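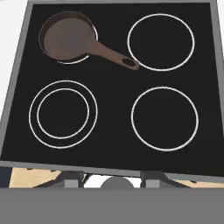
What is Vurkemix?
A kitchen helper arm, built by members of the Stuliteck shared workshop in Trerthorpe. It moves cookware on and off a stove. The software side is running now, in a simulated kitchen. The real arm is still going together on the bench.

FOR IMMEDIATE RELEASE - Trerthorpe, 18 July 2019

STULITECK WORKSHOP OPENS UP ITS STOVE-TOP ARM BUILD

Stuliteck, the shared workshop on Mendoza Street, is releasing the plans and simulation files for Vurkemix, its first robot project. Free to download, free to change. Members have put four months of evenings into it so far. Parts list, wiring notes and the kitchen model all go out together. Assembly guide to follow when it's finished.

The idea came out of a members' meeting about home builds that would get used after the first weekend. Kitchens came up right away. Lifting a full kettle is hard work for plenty of people, and so is dragging a heavy pan to the back of the stove. The group picked those jobs and left everything else alone. No chopping, no stirring, no recipes.

All the early work is being done in software. The practice kitchen has a range with a glass cooktop, a microwave over it, counters, a kettle and a frying pan. Members can crash the arm into the backsplash as often as they like and start again. Each round of testing is 100 runs, with the cookware and the starting pose changed between them. Logs from every run are kept, including the bad ones, and they are in the download too.
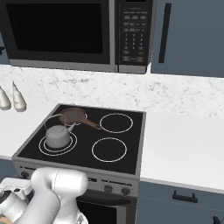 Can I build one at home?
Anyone with a solid bench and some patience can start. The first stage needs only a desktop computer and the files. The gripper parts for stage two come to $111 at current prices, printer filament included. The arm itself is the expensive bit, and the workshop suggests buying secondhand or sharing one between a few households.

A word on safety. Vurkemix is not ready for a hot stove and should not be run near one. Bench tests at Stuliteck are done with empty cookware and the power cut-off within reach. Please do the same at home. Kids and pets out of the room.

What works so far: reaching for the kettle handle, and backing the arm out again without a bump. What doesn't: the pan. Its long handle swings when the grip is off center and the whole thing turns. Two gripper designs are being compared, a flat-fingered one and a padded one, and the padded one is slower to print but members like it better. No decison yet. 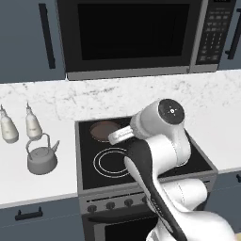 Wrist travel is the other sore spot. Coming at the back burners from the front, the arm has to fold in under the microwave, and the planner sometimes picks a path that leaves no room to lift. The current fix is to set a ceiling height by hand before each round. It's clumsy. Anybody with motion planning experience is very welcome to come and improve it - bring a laptop.

Open bench nights carry on through the summer. The workshop hopes to show the physical arm moving an empty kettle at its September open house, if the base plate is back from the cutter by then. Visitors dont need to be members. Tools, coffee and safety glasses provided, closed shoes please.

Press visits by arrangement. Simulation clips and bench photos on request.

Last updated: version 2 of this release, parts price corrected

Contact: Stuliteck press desk, Mendoza Street, Trerthorpe | Copyright Stuliteck | Back to top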